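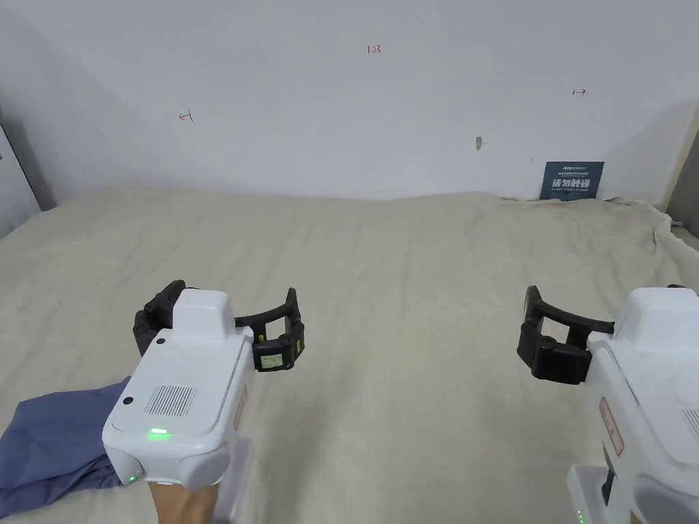
CALLARI, 5/23/20

The **Garkilmont** is a kit of two hand-held grippers sold and rented by Skiltel, a small equipment firm in Callari. A person holds one gripper in each hand and uses them to do ordinary work, such as folding cloth or making a bed, while the kit records how the grippers move and how far their fingers are open. The recordings are used to teach two-armed robots the same work. The kit contains no robot arm, and none is needed while recording.

Skiltel offers the Garkilmont in two ways. Customers with their own staff can rent or buy the grippers and do the recording themselves. Others can order finished recordings from the firm, which keeps furnished rooms for the purpose. The second offer is sold under the name Mendes and is described in its own section below.

## Background

Skiltel began as a repair shop for laboratory instruments. Its first product for robot work was a pair of remote-control handles, designed by Teresa Arruda, that let a person drive two robot arms from a desk. The handles worked, but most customers found them slow for cloth. An operator who could fold a pillowcase by hand in a few seconds needed several minutes to do it through the arms, and the arms had to be on hand, powered and in good repair the whole time.

Arruda's answer was to take the fingers off the robot and put them on the handles. Early models were made from spare parts and had no recording hardware of their own. A long cable ran from each one to a computer, and the cables dragged over whatever was being folded. The cables were dropped before the kit was first sold.

The name comes from the street where the repair shop stood. It has no other meaning.

## Design

### Body

Each gripper has a white, boxy housing with a raised block on top and a white handle below, held from underneath. Fine slots in an angled part of the upper face form a vent. A pinkish-beige label strip runs along the side. There are small green indicator lights low on the body.

The left and right units are paired at the factory and are meant to stay together. A unit from one pair will connect with a unit from another, but the recordings from mixed pairs need an extra alignment step that the standard software doesn't do. Rental customers who have several kits in one room are told to mark them with tape.

### Fingers

The fingers are black and curved, and reach outward and forward like a pair of open jaws. The wide opening suits bulky goods such as blankets and pillows. It is less suited to small flat objects. Coins, buttons and single sheets of paper are hard to pick up, and Skiltel lists them as outside the intended use.

Fingers can be taken off and replaced with a hex key packed in the case. The same fingers are sold on a mounting plate that fits the wrist of a robot arm, so that the robot grips with the same shape the person used. Customers who put different fingers on the robot have to account for the change themselves. Skiltel gives no support for this.

### Case and supplies

The kit comes in a hard case with chargers, spare finger pads, a cleaning brush, the hex key and a printed manual of 36 pages. The manual is in English and Portuguese. A French translation by Clotilde Hervieu can be downloaded, though it covers the earlier handle design and some of its drawings are out of date.

## Use

A recording session starts with both grippers switched on and held still. The operator then opens and closes each one fully, so the software can find the ends of its travel. After this the pair can be used until one of them is switched off or set down for a long time.

The operator works with the arms slightly forward and keeps the grippers in front of the body. New operators tend to pull cloth toward themselves and lift it to chest height, as they would with bare hands. Most robot arms can't follow this motion, and the recordings have to be thrown out. The manual recommends working low over the surface and letting the mattress or table carry the weight of the cloth.

Bed work is among the more common uses. The operator stands at the side of the bed, with the grippers held out over the sheet, and moves along the edge as needed. Typical tasks include:

- spreading a sheet and pulling it toward the corners
- picking up a crumpled cloth and laying it flat
- folding a towel or garment on the mattress
- smoothing creases with the backs of the closed fingers
- moving a folded item to the foot of the bed

Smoothing was added to the list late. It was first treated as a misuse of the fingers, and the warranty excluded it until July of last year. Finger pads wear faster when the grippers are used this way.

Tiredness is the main limit on session length. The grippers are light enough to lift easily, but they have to be held out from the body, and the strain falls on the shoulders and wrists. Skiltel's own operators change over often, and the manual tells customers to do the same. There is no strap or harness. Arruda has said that one was tried and that it changed how people moved.

## Software

The recording program is included with the kit and runs on Linux. It stores each task as a separate folder with the movement data, the finger openings and a short text note typed by the operator. The notes matter more than new customers expect. A folder marked only "fold" is of little use a few weeks later, when no one remembers which cloth was used or which way up it started.

A viewer lets the operator play back a task and trim the start and end. Trimming can't be undone in the current version. The full data can be kept by turning on the backup option, which is off when the program is first installed.

Data can be exported in a plain table format. Export to other formats is left to the customer. Roksolana Symonenko maintains a set of conversion scripts that many users rely on. They are free, and Skiltel links to them from its support page but doesn't test them.

## Mendes recording service

Mendes is the service side of the product. The customer writes a description of the task, including the kinds of cloth or household goods involved and how the finished result should look. Skiltel's operators then carry it out with Garkilmont grippers in the firm's rooms and deliver the recordings.

The rooms are plain. They hold beds, tables, shelves and a stock of sheets, towels and clothing in different sizes and colors. A customer can send its own linens, and hotels and laundries usually do. Linens are returned unwashed unless washing is ordered.

Leonilde Salgado runs the service and writes the task sheets used by the operators. The sheets are short. They give the starting state, the end state and anything that must be avoided, and leave the order of steps open. Customers who want every recording done in the same order have to ask for this, and pay more for it.

Orders are checked by a second operator before delivery. The check covers whether the task was finished and whether the files open. It doesn't cover whether a robot trained on the recordings will do the task well, and the contract says so.

## Price and availability

The kit rents for $471 a month, with the case and software included. Shipping is extra. The purchase price is given on request and depends on how many kits are ordered. Schools can rent at a lower rate outside the teaching year.

Replacement finger pads are sold in packs. Complete fingers, chargers and handles are sold singly. The housing isn't meant to be opened by the customer, and a gripper with a fault inside it has to go back to Callari. Both units of a pair should be sent together, even if only one is at fault, so that they can be aligned again.

## Reception

Eimear Moriarty reviewed the Garkilmont for a newsletter on laundry machinery. She found it easy to learn and praised the fingers for holding thick towels without slipping. Her main complaints were the lack of a harness and the noise of the case latches, and she thought the manual spent too many pages on charging. She also noted that fitted sheets were much harder than flat ones, as the elastic corners tended to spring out of the fingers.

Other users have raised the following points:

- The indicator lights are low on the body and can be hard to see while working.
- Dark cloth shows lint from the finger pads.
- The trim tool is easy to use by mistake.
- Mixed pairs give no warning on screen.

Skiltel has said that a warning for mixed pairs will be added. It has announced no change to the position of the lights.

## Limits

The Garkilmont records what the hands do through the grippers and nothing of what the fingertips feel. A task that depends on touch, such as finding the edge of a folded sheet inside a stack, is poorly served by it. Wet cloth is permitted if it isn't dripping. The vent on the upper face must be kept clear, and the grippers shouldn't be laid upside down on bedding while switched on.

The kit is sold for adult use. Left-handed operators use the same pair with no changes.

## See also

- Skiltel remote handles
- Gripper finger mounts
- Bed-making machines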